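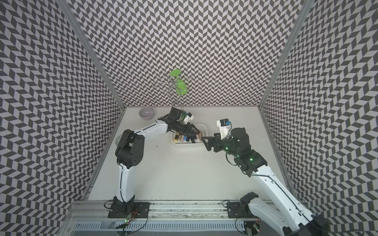 Rirnudeck Questions the Case for Divided Trays, Puts a Plain White One on Sale

JISTBRIDGE, September – Rirnudeck, the maker of trays and worktop goods, will start selling a plain white rectangular tray called the Fendenden this month. It has no dividers, no lid and no insert. The company says it would like buyers to think hard before replacing whatever tray they already have.

The launch follows a home trial in which 400 households in and near Jistbridge were lent trays for use on kitchen counters, desks and hobby tables. Half were given a divided tray and half a plain one. Rirnudeck went into the trial expecting the divided version to win, and had already paid for the tooling. When the trays came back, the company could find no difference in how tidy people said their tables were.

"We have been selling people compartments for years on the strength of a nice drawing," said Perrine Besnard, head of product at Rirnudeck. "I asked to see the evidence that a compartment makes anybody tidier. I got a folder with the drawing in it."

Besnard is careful about the trial too. Households filled in their own diaries, and 40 of them stopped before the end. Those who kept going were probably the tidier ones to begin with. The company did not visit homes or photograph tables, and it has no idea what happened to the trays after the diaries were handed in.

"I would not build a bridge on it," she said. "It was enough to make me stop printing the word 'proven' on the box."

The word has been taken off all Rirnudeck packaging, along with "clutter-free" and a line about peace of mind that the sales team was sorry to lose.

What the diaries did contain was a good many complaints. People disliked dividers that were the wrong size for what they owned. Several wrote that crumbs and thread ends settled in the corners. One household used the long compartment for pencils and then moved the pencils back to a mug. Owners of the plain tray complained that small things slid when it was carried, and Rirnudeck accepts this. The Fendenden does nothing to prevent it.

The color was the subject of a longer argument inside the company. White shows dirt. It also makes a dropped button or screw easier to find, or so the design team believes. Besnard remains doubtful, and points out that many people work on a white table, where a white tray may not stand out at all. A darker version was considered and put off until somebody can show that customers want it.

The Fendenden comes in 2 sizes. Both are meant to sit flat near the back or middle of a table, with room to reach in from either side. Rirnudeck suggests that anyone sorting a mixed pile tip it into the tray, work for 30 minutes and then stop, whatever is left. The company picked that length of time by asking its own staff when they got bored. There is no research behind it.

Care is simple. The tray can be wiped with a damp cloth. Rirnudeck does not recommend scouring pads, and makes no claim about stain resistance after an unhappy week with beet juice in the office kitchen.

The older divided tray, the Modise, will stay on sale while stocks last. Customers who like it are encouraged to keep using it – the company has no evidence that it does any harm. Stores that ordered display cards with the former wording may swap them at no cost through their usual Rirnudeck contact.

A second trial is being planned, this time with home visits before and after. Besnard said the results will be published even if they show that a tray of any kind makes no difference. Asked by her own sales team what the company would sell in that case, she said she expected people would still need something to carry the cups on.

The Fendenden will be available from Friday at the Rirnudeck store in Jistbridge and from regular stockists. Sample trays may be requested by members of the press, who are asked to return them.

Press contact: Perrine Besnard, Rirnudeck, Jistbridge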